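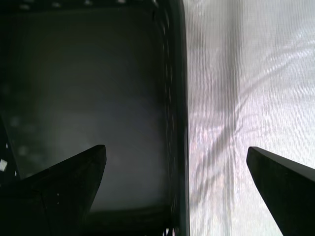 Recording Wrist Camera Demonstrations with Cloth and a Dark Tray

Lacey Tindall, 2019-12-26

These are the steps we follow on the Flollodia arm when we record examples for the cloth and tray tasks. They assume the arm is already mounted and calibrated and that you can drive it with the hand controller. If you can't yet, spend an afternoon moving blocks first and don't save any of it.

What you need

The arm with the wrist camera fitted
A black tray
A white cloth, larger than the tray
Two lamps with diffusers
A drive with at least 500 GB free
The task sheet for the session

Step 1. Set the exposure by hand

Black plastic next to white fabric is hard on a small camera. With automatic exposure on, the picture brightens when the gripper is over the tray and darkens when it moves to the cloth, and the model ends up learning from the brightness change. Turn automatic exposure and automatic white balance off. Park the gripper so the tray and the cloth each take up half the view. Raise the exposure until you can make out the inside of the tray, then back it off if the weave of the cloth disappears. You want to see both the weave and the edge of the tray. Write the value on the task sheet.

A smooth tray will still show a hazy patch of reflected light. Move the lamps until it is dull. It won't go away completely, and a little of it is fine.

Step 2. Check the fingers

Both fingertips should be in view with the gripper open. Close it fully, open it fully, and watch the live view while you do it. If one tip drops out of the picture, loosen the camera bracket and tilt it toward the palm. Wipe the fingers with a dry cloth. Matte black fingers show dust, and a speck that stays in the same place for a whole session is in every example you record.

Step 3. Lay out the start position

Each demonstration starts from a new layout. Slide the tray a little, turn it a little, and drop the cloth again so it falls into different folds. Don't smooth it flat. Our first Zokville set was recorded with the cloth ironed and squared to the table, and the policy trained on it went after the wrong spot whenever there was a wrinkle. We threw that set out.

Keep the tray within reach of the arm at every angle you plan to use. Test the far corner before recording.

Step 4. Record

Press record, wait one second with the arm still, then start. Move at a steady pace. Hesitating over the cloth for several seconds teaches the arm to hesitate over the cloth. When the task is done, open the gripper, back away, wait another second and press stop.

Use two operators if you can and switch every half hour. Sabina Dvořáček approaches the cloth from the side and I come down from above, so sets we record together cover both.

Step 5. Mark each one right away

The recorder asks for a result after every demonstration. Pick one:

Good: task finished, no second tries
Recovered: a missed grasp, then finished
Bad: not finished, or the tray was knocked out of reach

Keep the recovered ones. They are useful in training as long as they are labeled. Bad ones go in a separate folder and stay out of the training list. Don't leave the labels until the end of the session.

Step 6. Look through the set

After the session, open the Drinix viewer and step through the first frame of every demonstration. You are looking for layouts that repeat. If the tray sits in nearly the same place in a long run of them, record more with it elsewhere. Then play a few all the way through and check that the gripper opening in the log matches what the fingers do in the video. A lag of 2 frames is normal on our setup. If it is more than that, restart the camera driver and record a short test before going on.

How many to record

For one task with one tray, our last usable set had 78 good demonstrations. Start there, train, see where it fails, and record more of those layouts.

Copy the set to the Jurčo server before you shut down the arm computer. The local drive is cleared at the start of the next session.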